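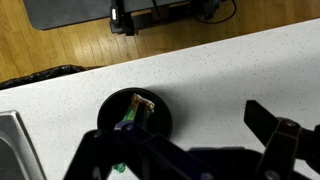
Figure 4-1. Wrist camera, gripper at the bar, black cup on the counter.

4. Kitchen Task: The Snack Pick

Section 4 covers the second task in the Vitora student arm course. Finish Section 3 (homing and soft limits) before you start. Teams work in pairs, with one student at the keyboard and one at the stop button. The pair trades places after every 10 attempts.

The task is to take hold of an upright granola bar in its wrapper, lift it out of its holder, keep it off the counter for a slow turn of the wrist, and put it back. The holder is either a cup or a bowl. Both are scored the same way, but the approach heights are different and have to be taught separately.

4.1 Before You Power Up

1. Sign the arm out on the sheet by the door. Thursday slots belong to the competition team until 5:30 p.m.

2. Check that the bench profile in Flistero reads 2205. If it reads anything else, load 2205 from the course folder and restart the program.

3. Run the gripper through one full open and close with nothing in it. Stop if you hear clicking, and write it in the log.

4. Wipe the counter dry. Move bags, lunch and phones out of reach of the arm.

CAUTION: Keep the wrist out of the sink area at all times. The rim is higher than it looks on the camera view, and the program does not know it is there.

4.2 Setting the Holder and the Bar

1. Put the holder on the counter, clear of the sink rim. A hand's width is enough.

2. Stand the bar in the holder with the printed front facing the camera. A slight lean is fine. If the bar slides down flat, take it out and start over.

3. Use one bar for the whole session. An opened bar may be used, torn end up. Grip it low on the wrapper, where there is still something firm behind the film.

4. Jog the arm until the open fingers are over the bar, then save the point as HOVER.

NOTE: Do not eat the practice bars. There is a box for people in the club cabinet, labeled by Toshiko Sakai.

4.3 Teaching the Grip

1. From HOVER, lower the wrist in small steps until the finger pads are level with the lower half of the wrapper. Save this point as PICK.

2. Set grip force to 2 and close. Raise the setting one step at a time until the bar stays put when you tap the holder with a pencil.

3. Lift slowly. Watch the wrapper and not the arm. If the film creeps up between the pads, open, go back to PICK and add one step of force.

4. Hold the bar over open counter and look at the wrist view. The bar should be close to upright, with the lettering readable down its length and the top clear of the fingers.
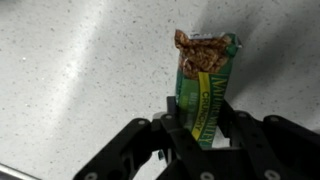
5. Turn the wrist a quarter turn and back at the slowest speed. Save the point as HOLD only if the bar has not shifted.

CAUTION: Force settings above 17 are locked on the student login. Do not ask to have them unlocked. A crushed bar scores zero and the crumbs get into the finger joints — cleaning them out takes most of a class period.

4.4 Side View Check

The wrist camera is poor at showing height. Before any timed run, bring up the room view and compare it with your saved points.

1. Send the arm to HOVER with the fingers open.

2. In the room view, confirm that the fingers point down and that nothing stands between them and the top of the bar. Leave the can and the coffee maker where they are. They are part of the course layout.

3. Look at the cable bundle on the side of the arm. It should hang in a loose curve. If it is pulled tight, back the wrist off a half turn and teach HOVER again.

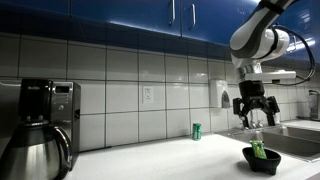 Figure 4-2. Room view with the arm over the counter and the packet standing in the bowl.

NOTE: The bowl is heavy and does not tip the way the cup does, so teams often get careless with it. A finger that touches stone will trip the stop. Clear it with RESET, home the arm, and log the contact even if nothing seems damaged.

4.5 Logging Your Attempts

Write down each attempt as it happens, including the bad ones. Record the holder, the force setting, and the result (held, slipped, dropped, or stopped). Initial each line. Katsuhiko Kawaguchi reads the logs before the scored round and will send back any page with gaps.

When you are done, send the arm to PARK, wait for the program to show IDLE, and switch off at the wall. Sign the arm back in. Section 5 starts from the points saved here, so do not rename them.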